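Fakudero Street repair evening moves to the bigger room

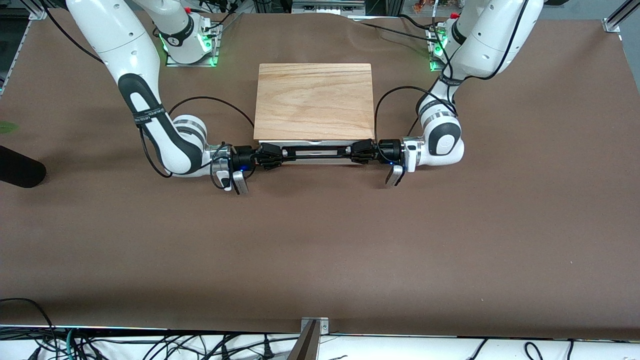 I've been going to the Thursday repair evenings on Fakudero Street since they were four people and a kettle, so I was pretty excited to hear that from July we get the big back room at the Turley building. More tables! And a door that closes, so the folks upstairs don't have to listen to us sanding.

The news in short: same evening, same start time of 6:30, new room. Go in by the side entrance on Bhuiyan Lane (the front one is locked after six) and follow the hallway all the way down. There's space for 71 people according to the sign on the wall, which made me laugh, given that on a good night we fill a couple of benches.

Shiuli Wickramasinghe is still running things, and she has been busy. She spent most of last weekend covering the worktops in brown paper, the heavy kind that comes on a roll. I had my doubts, but I'm a convert now. You can write on it, you can drip glue on it, and when it gets too gross you tear it off and start over. She got a 300-foot roll from Sovallow, the packaging place over by the rail yard, and they knocked a bit off the price when she told them what it was for. At the rate I spill things we'll be back there by fall.

The first session in the new room is going to be all about wood. Boards, mainly: cutting boards, shelf boards, that nice pale plank you bought two years ago and never did anything with (mine has been behind the couch). Shiuli wants everyone to learn how to hold a board down and hold it straight before anybody gets near a saw, and she's going to do a short demo on clamping and on working along the grain. I asked if we could skip straight to the fun part and got a look.

I did get to try one small thing while I was over there. My kitchen shelf has had a wobble for as long as I've lived in my apartment, and I'd always blamed the wall. Shiuli laid it on the table, put a straightedge across it and you could see daylight underneath, right in the middle. So the wall is fine and I owe my landlord an apology. She thinks we can flatten it in an evening, or maybe two if I keep talking.

Bring your own piece of wood if you have one. If you don't, there's a box of offcuts by the sink and you can help yourself. Clamps and rulers are there to borrow, but please put them back on the hooks afterward, we lost a good one in the spring and it still stings. Wear shoes that cover your toes. It's 5 dollars a person for the evening, tea included, and kids over ten are welcome with a grown-up.

The old room isn't going away completely, by the way. The sewing group is taking it over and they'll keep the same night, so if you have a torn jacket and a split chair you can drop off one and go sit with the other. The button tins are staying with them. I checked, because I'm fond of those tins.

Parking is the only grumble I've heard so far. The Turley lot fills up early with people going to the gym, and the street is permit-only until seven. The 81 bus stops right at the corner, though, and there's a bike rack by the side entrance that hardly gets used. I'll be on the bus with my shelf under my arm, trying not to hit anyone with it. Come say hi!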